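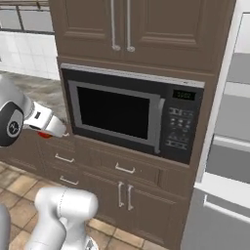
*Kitchen render: built-in microwave, with a drawer underneath*

**Plokora project: progress report to Fondach, second period**

Hi Oskari,

You asked for something shorter than last time, so I've left the full tables in the shared folder and stuck to what's moved, what hasn't, and where the money is.

Quick recap for anyone on your board who's new: Plokora looks at whether passengers on small regional planes know what to do if they have to get out fast. We ask people a few questions at the gate after they've landed – where was your nearest exit, how does your belt open, would you have grabbed your bag – and compare routes where the crew gives the standard briefing with routes where they use our rewritten one.

## Surveys

We now have 3,559 usable responses, nearly all of them from Varholm. I'm really happy with that! The afternoon arrivals are by far the best for us because people are waiting on bags and don't mind talking. Early mornings are hopeless (everyone has a connection or a meeting), and I've stopped sending anyone out before 9 a.m.

The bag question is still the one that bothers me. Plenty of people who can point to their exit row will tell you in the same breath that they'd take their laptop with them. The new briefing says "leave everything" twice and it does seem to help on the shorter routes, but I don't want to give you a percentage until Murdo has checked for frequent flyers. They answer differently, and there are a lot more of them on the Varholm evening flights than I'd planned for.
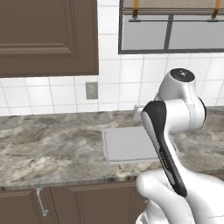
Murdo Rennie has also been redoing the coding for the open comments. The first pass lumped "behind me" and "over the wing" together as correct answers, and on some seat rows they clearly aren't. He's through the older batch and should finish the rest in December.

## Crew training

We planned on 20 crew members for the rewritten briefing and trained 19. The last one moved to a different base the week before, and I'd like to fill the spot if the airline will let us. Feedback was mostly good. A few people thought the script was too long for a flight where drinks service starts almost right away, so we trimmed the part about life vests on the overland routes and left it alone everywhere else. The airline's safety office signed off on both versions.

One thing I got wrong: I assumed crews would read from the card. Most of them had it memorized by the second day and started putting their own spin on it, and some of those spins were better than mine. We're writing them down.

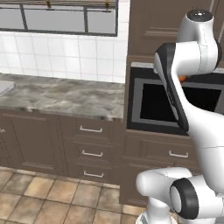
## Printed cards

The 600 redesigned seat-pocket cards arrived and they look great, except the fold sits right across the door-handle drawing. The printer is redoing them at no charge, but it pushes the card test into the next period. I'd still like to run it on both aircraft types.

## Money

We're under on travel and over on translation. I'd like to move the leftover travel money across to cover it – the total stays the same. Could you let me know if that needs a form or if an email will do?

## Next

- Finish recoding the comments
- Card test at Varholm, once the reprint is here
- Talk to Inthanon about using their cabin mock-up for timed exits (they've said yes in principle, dates still open)

Call me if anything looks off. I'm at my desk most afternoons.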